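Rondport repair room reopens with new work tables

7/11/22

The Hemar Street repair room in Rondport is open again after three weeks of work on its floor and wiring. Residents can bring in small household items during regular hours, and no appointment is needed for anything that can be carried in by one person.

The biggest change is the furniture. The old benches, which had been in the building through two previous tenants, were taken out and replaced with wide tables covered in smooth brown mats. Trays with raised walls are now used for sorting, so screws and small parts stay with the item they came from.

Tharun Murthy, who runs the room, said lost parts had been the most common complaint. "We had 113 items on the shelf last year and too many were waiting on one screw," he said. "Everything goes in a tray now, and the tray stays with the ticket."

The new tables and mats cost $329 each and were paid for out of the Mohammadi building fund. Dremer Hardware on the same block supplied the shelving at a discount.

Items left before the closure are still being held. Owners have 8 weeks to collect them and should bring the paper ticket or know the name it was filed under. Lamps and radios are stored by the front door, and everything else is in the back.

The room will not take microwaves or anything with a gas line. A second evening session may be added in September if there is enough demand.
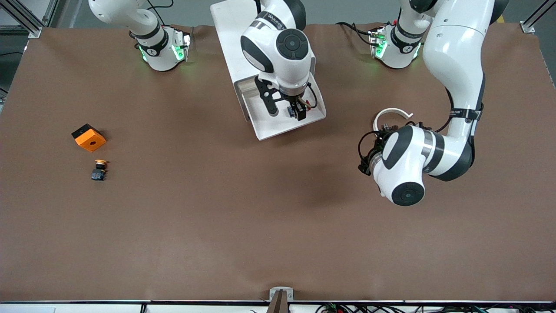
A brown mat and a white tray with raised walls on one of the work tables.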